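Stestard Opens Spring Drop-Off for Outgrown Clothes and Plush Toys

Households asked to bring one box, folded if at all possible

FOR IMMEDIATE RELEASE — March

Stestard, the neighborhood clothing and toy exchange, will take in children's wear, denim and soft toys through the end of March at its sorting room behind the Drundia arcade. Donations are free to make and, for most parents, a relief. Last spring the exchange passed along 647 items, a good share of them stuffed animals whose owners had gone off to middle school and stopped returning their calls.

"People apologize when they hand over a teddy bear," said Orhun Baysal, who runs the exchange. "They'll dump a winter coat on the counter without a word, and then they stand there for five minutes with a rabbit."

The drop-off is open from 4 p.m. until the last person in line has finished telling us where the rabbit came from. There is no appointment system. There was one last year, and we would like to thank the two families who used it.

What we take

Jeans in any size, with or without knees. T-shirts, sweaters and pajamas. Plush toys of any species, including the ones the family never agreed on. Zippers should work. Buttons should be present, or at least in a pocket.

We can't take pillows, car seats, shoes without a partner or anything that plays a song. The song rule was adopted in January after an incident with a singing trout, and it is firm.

How sorting works

Every donation is gone through on the big green mat on the sorting room floor. Clothes stay folded in an open cardboard box at the edge, denim with whatever else came along, and the soft toys get the mat to themselves while seams, ears and stuffing are checked. Toys that pass go to the shelf. Toys that need a stitch go home with Cengiz Bilgin, a retired upholsterer who has never yet brought one back on the day he said he would.
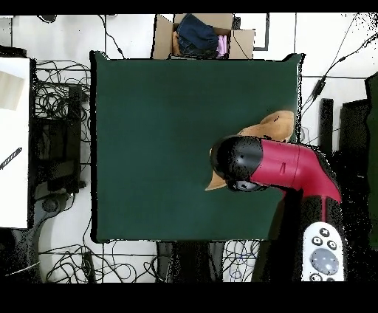

Packing your box

An ordinary cardboard box with flaps is ideal. Put heavy things like jeans at the bottom and lighter things on top or down the sides. Please keep each box under 15 pounds — the sorting room is up a flight of stairs, and the people carrying it have opinions. Plastic bags are accepted with a sigh.

Donors who bring a full box get a voucher for 5 items from the shelf. The voucher is good on the same visit, so it is entirely possible to arrive with one box and leave with most of another. Many do.

Where it all goes

Items on the shelf are free to any family in the district. What is left in April goes to Šimek, the secondhand shop across the canal, and worn-out denim is set aside for the Bememix quilting group, which has asked us to mention that it now has enough corduroy.

Questions can be left at the Stestard counter during drop-off hours. Ask for Orhun Baysal. Bring the rabbit.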